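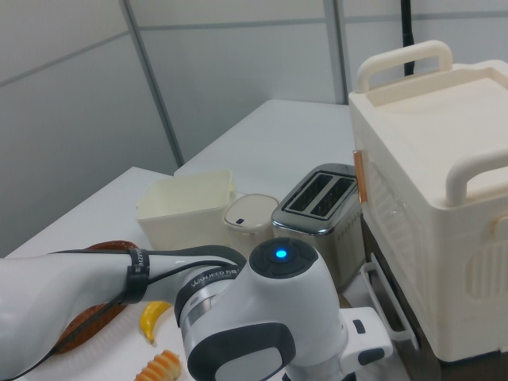 A worktop is a flat, raised surface on which people prepare, assemble, repair or sort things while standing or sitting. The word covers kitchen counters, workshop benches, laboratory tables and the long tables used in packing rooms. In North America the kitchen form is usually called a countertop, and the workshop form is a workbench.

Height

The height of a worktop depends on the task and on the person using it. For light work done standing up, the surface is normally set a little below the elbow. Fine work, such as sewing or watch repair, is done on a higher surface so that the eyes are closer to the hands. Heavy work, such as planing or kneading, calls for a lower one, as the user needs to press down with the weight of the body. Adjustable frames allow one table to serve several people.

Materials

Solid wood is the oldest common material and is still widely used. It can be sanded and oiled when marked, but it moves with changes in damp and will stain if water is left standing. Laminate consists of a thin printed layer bonded to a board core. It is cheap and easy to wipe, though a deep scratch cannot be polished out and the core swells if water gets in at a joint. Stone is hard and copes well with heat, but some kinds need sealing. Stainless steel is usual in commercial kitchens. It shows fine scratches early in its life and makes a good deal of noise in use.

Colour

Pale surfaces reflect light and make small dropped parts easier to find. They also show dirt, an advantage where hygiene matters and a nuisance elsewhere. Dark surfaces hide stains but show dust and dried water marks. Gloss finishes can cause glare under ceiling lights, so matt or satin finishes are often preferred for long periods of close work.

Edges and joints

A square edge is the simplest to make but chips easily. Rounded edges are kinder to the forearms. Where two lengths meet at a corner, the joint may be butted, mitred or covered with a metal strip — the last is the least neat but the easiest to replace.

Care

Most worktops need only warm water and a mild soap. Scouring powders dull laminate and gloss finishes. Oiled wood should be treated again when water no longer beads on the surface.

See also

Workbench
Kitchen design
Drawing board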